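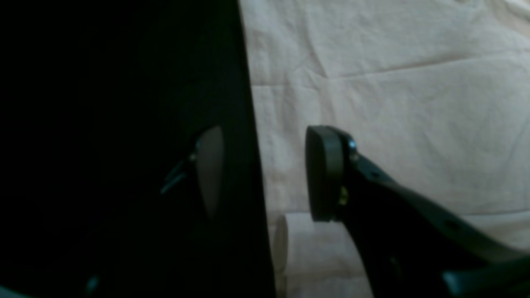

Figure 3. Pale fabric with a wrinkled surface.

3.2 Wrinkle recovery after home laundering

Households in the Fernarau survey returned 93 diaries covering 3,530 wash loads. Most loads were dried indoors, and ironing was recorded mainly for shirts and table linen. Araújo and Toledo found the same pattern in an earlier study in Tavares, although their households owned fewer dryers.

Creasing was graded by two raters under a fixed overhead lamp. Pieces left folded overnight in the basket scored worse than pieces hung within the hour, and spin speed had a smaller effect than we expected. Fiber content was taken from the care label. Where the label was missing, the piece was left out of Table 4.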